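**Ticket 290 – Bac gris, poste Gastetti : usure du revêtement intérieur**
Ouvert par : Bjartur Brynjólfsdóttir
Date : 16 juin 2024
Priorité : moyenne

Signalement : dégradation du revêtement sur la pente arrière du bac. Écailles et points sombres concentrés au milieu du bord inférieur – contact alimentaire à vérifier avant la reprise du raisin.

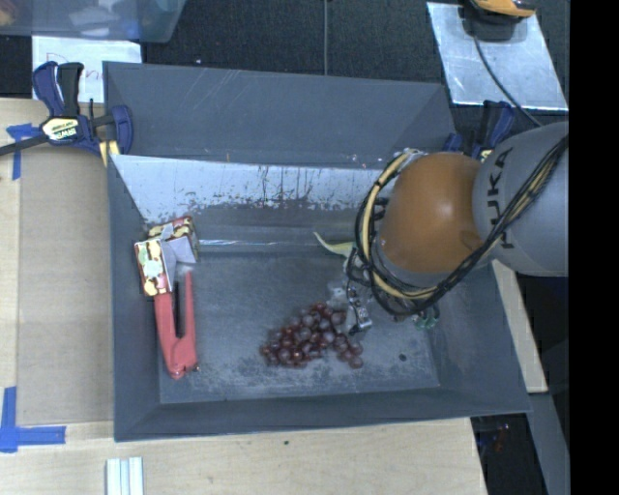
*Fig. 1 – Pente arrière et fond du bac, grappe au sol du bac.*

Constat : stries verticales étroites au même endroit, fond éraflé surtout vers l'avant. Petit point noir rond côté droit, nature non déterminée. Rayures fines et pâles sur le panneau arrière, sans suite.

Actions :

- nettoyage au Plelska, rinçage, attente 15 min ;
- essuyage au chiffon blanc, recherche de particules ;
- demande de bac de rechange chez Ravn (délai jusqu'à 45 jours).

Statut : en attente du retour Ravn. Raisin à passer en barquettes Plalow d'ici là.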